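# Stulstead Hall – Contents List

README for the room inventory, last touched 10/11/2018. Maintained by Matilde Salgado, with corrections (many, unsolicited) from Salvador Antunes.

## What is in here

One plain text file, 567 lines, listing what the hall at Stulstead contains, where it is supposed to live, and where it was last found. The last two columns agree less often than you would hope.

The list was started in August, when we moved out of the old Varero building and into the present one. Varero had closets. Stulstead has a very large floor, a lot of light, and a firm belief that a thing set down near a wall has been put away.

## Columns

- item: what the thing is, in words a stranger would use. "Salvador's thing" has been retired as a category.
- home: the spot where it belongs
- seen: the spot where it was last seen
- state: good, tired, or ask
- note: free text, frequently bitter

## Spots

We gave up on shelf codes after 2 attempts. Spots are now named for whatever they are next to:

- windows: anything along the window wall, including the work table and whatever is on top of it
- back wall: floor only; there is nothing to hang things on
- middle: not a storage spot, though it has 40 entries
- Brandão cupboard: the metal one, named for the firm that sold it to us without a key

## Rules for adding a line

One object, one line. Cables are entered by the bundle, because the person who tried entering them singly no longer answers my messages. A bucket is a bucket even when it has things in it; enter the things separately.

Cardboard boxes go on the list only if they have been in the same place for more than a week. After that they are furniture. If the packing material is coming out of the top, write "open" in the note and resist the urge to describe your feelings.

Ladders get their home spot checked every time. A ladder is always leaning somewhere reasonable – the trouble is that it's a new reasonable place each month.

## Known problems

Lines from the Varero move use the old room names, so "upstairs" appears for rooms that were never upstairs. I am fixing these as I find them.

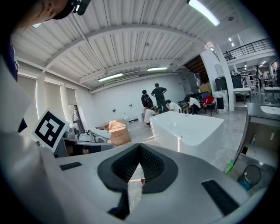 The state column is also unreliable for anything Salvador rated himself. He has never in his life marked an object "tired," and that includes the Jirkholm stools, 9 of which came with us and not all of which could be called stools anymore. Treat his "good" as "ask."

Window blinds are listed as one item per window. The fluorescent tubes are not listed at all, following a long argument over whether a light is contents or building. I say building. The argument is resting.

## Using the list

Copy it, sort it, print it and tape it to the cupboard. If you move something, change "seen" and leave "home" alone. If you think "home" is wrong, write to me first and bring a better idea than "middle."

Related
- Varero closets: final contents
- Jirkholm stools, repair notes
- Keys we have and the locks we don't

2 comments · 9 shares

Contact: Matilde Salgado, Stulstead Hall | © Stulstead Hall | Back to top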